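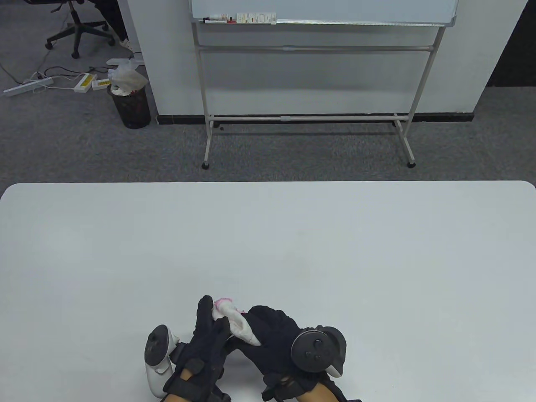 演示环节:操作人员戴黑色手套、腕部佩戴控制器,在白色桌面上处理一小块带粉色边的白布。

Emum举办机器人数据采集开放日 现场演示柔性织物操作

Hurenden,1月15日,星期四——机器人操作技术公司Emum今日在其Hurenden工作区举办开放日,向来自纺织后整理、洗衣服务、仓储和职业教育领域的来宾介绍柔性物品操作项目Cavutance的进展。当天共接待来宾60人,分4批参观,每批安排2小时,内容包括工位参观、现场演示、数据回放和问答。

Cavutance项目的目标,是让双臂机器人学会处理布料、毛巾、小件衣物等形状不固定的物品。项目由Emum负责数据采集和模型训练,合作方Geraghty负责机械臂本体、末端夹具和现场集成。双方自去年9月起共同推进这一项目,本次开放日是项目首次对外展示。

手部动作演示

开放日的第一个环节在采集工位进行。操作人员坐在桌前,用双手完成小件织物的整理动作,包括展开、找边、对齐、折叠和翻面。每完成一件,操作人员口头报出编号,由旁边的记录员核对后进入下一件。来宾可以在桌子两侧近距离观看,也可以在隔壁房间通过屏幕观看同步画面。

演示所用的设备由头部视角相机、手套和腕部控制器组成。相机记录操作人员看到的画面,控制器记录双手在空间中的位置和朝向,两路数据按同一时钟对齐后保存。工作人员介绍,佩戴整套设备并完成校准需要几分钟,新入职的操作人员经过培训后可以独立完成。

Emum在项目说明中写道:“小件织物是我们优先采集的品类。它轻、软,容易卷成一团,边缘常常被手指挡住。人做起来很快,机器人要先学会判断哪里是边、哪里可以捏。”

为了便于区分布料的正反面和边缘,采集任务中安排了不同颜色、不同厚度的织物。每件物品在采集前会被随意放置,不预先铺平,操作人员按照自己的习惯整理,只需要遵守起始和结束位置的规定。说明材料指出,项目保留不同人员的操作差异,不要求所有人使用同一种手法。动作中断、掉落或需要重新抓取的片段也会保留,并单独标注。

数据回放与标注

第二个环节为数据回放。工作人员在屏幕上展示了此前采集的若干片段,并说明标注流程。每段数据先由程序检查画面是否完整、位置信号有无丢失,再由标注人员划分动作的起止点,最后抽样复核。不合格的数据不进入训练集,但会保留记录,用于改进工位布置和操作规程。

截至开放日当天,Cavutance项目已完成大约3,000段小件织物操作数据的采集和复核。数据覆盖毛巾、手帕、袜子、婴幼儿衣物等品类。下一步将增加带纽扣、拉链和松紧带的物品,并加入在篮筐中取放的任务。

有来宾问到采集数据能否直接用于现有的机械臂。Emum答复说,人手与夹具的结构不同,数据需要先经过动作映射,再结合少量机械臂实机数据进行训练。目前模型在展开和对折两项动作上的表现较为稳定,翻面和对齐袜口仍需改进。公司没有在当天公布成功率,相关结果将在完成测试后另行发布。

双臂机器人试运行

第三个环节由Geraghty主持,在相邻的测试区进行。双臂机器人按照训练后的模型,对方形毛巾进行抓取、展开和对折。来宾可以从备用毛巾中任选一条交给工作人员放上台面。演示期间测试区设有隔离线,设备旁安排专人值守,随时可以停机。

Geraghty介绍了夹具的更换方式。新版夹具指尖较窄,表面使用可替换的软垫,适合从桌面上捏起薄布。软垫磨损后由操作人员在现场更换,不需要拆下整个夹具。参加开放日的洗衣服务企业代表询问了潮湿布料的处理情况,Geraghty表示现阶段的测试以干燥织物为主,湿布测试尚未排入计划。

数据与隐私

Emum在开放日上同时说明了数据管理办法。参与采集的操作人员均签署知情同意书,可以查阅本人参与录制的内容。头部视角相机可能拍到工位周围的人员,进入训练集之前,画面中的人脸和可识别的文字会作遮挡处理。开放日的演示数据不计入项目数据集。

职业院校的来宾就操作人员的岗位要求提出了问题。Emum表示,岗位不要求编程基础,看重动作稳定、能按规程记录异常情况。采集工作按班次安排,连续佩戴设备后设有固定休息时间。公司正在整理一份培训手册,内容包括设备佩戴、校准、任务说明和常见故障处理,完成后将提供给合作院校试用。

后续安排

Emum和Geraghty计划在今年内继续开放工位参观,名额以预约为准。有意提供织物样品或提出测试需求的企业,可以向项目组提交物品清单,注明尺寸、材质和日常整理方式。项目组收到后将评估是否纳入下一阶段的采集任务。

关于Emum

Emum从事机器人操作数据的采集、处理和模型训练,业务集中在家居、洗衣和仓储场景中的柔性物品操作,工作区设在Hurenden。

关于Geraghty

Geraghty提供双臂机器人系统、末端夹具和现场集成服务,是Cavutance项目的设备合作方。

媒体联系

Emum新闻办公室
采访、参观预约和图片使用事宜,请与新闻办公室联系,并注明“Cavutance开放日”。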